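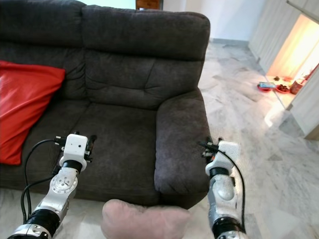
Figure 1. The two arms in front of the sofa, with the grippers over the seat and beside the armrest.

29/01/2025
By the student team, Home Robotics Project, Paltdale

Report on the cable fault of the left arm

1. Background

Our project is called Zosa. The task is to pick up soft things from the floor and from the seat of a sofa, and to put them in the place where they belong. We work with two arms and one gripper on each arm. The work is done in the test apartment of the Bettencourt building, because there we have real furniture and a real floor. The fault described in this report happened during the cushion task, and it stopped our work for two days.

2. What happened

During a run the left gripper closed on the red pillow and the arm began to lift. Before the lift was finished, the gripper opened by itself and the pillow fell back on the seat. The arm did not notice this. It continued its path and made the full movement to the drop position with an empty gripper. The operator pressed the stop button. No person was touched and the sofa was not damaged.

We first believed that the satiny cover was too slippery for the fingers. For this reason we increased the closing force from 60 to 80 percent. This was a mistake, because the fault came again and we lost the morning.

3. Finding the cause

We then read the log file of the gripper. In 186 runs the connection to the left gripper was lost in several places, and almost always when the wrist was turned outward. The black cable of the gripper hangs in a loop along the left side of the arm. When the wrist turns, the loop becomes shorter and pulls on the connector. The power was lost for a very short time, and after the restart the gripper goes to its open position. The right cable also runs along the outside of its arm, but the right arm turns less in this task and we found no lost connection there.

The control program from Dunuvico reports such a restart only as a warning. Our own code did not read warnings — this part of the fault is ours.

4. Changes

We made the loop longer and fixed the cable close to the connector, so that the pull does not reach the plug. The closing force was set back to the old value. The program now stops both arms when a gripper restarts, and the operator must confirm before they move again. We also limited the outward turn of the left wrist.

5. Open points

We have repeated the cushion task with the new cable position and did not see the fault, but the number of runs is still small. The plug itself may be worn and we have ordered a new one. Until it is changed, the left arm is used only at low speed and with one hand of the operator at the stop button.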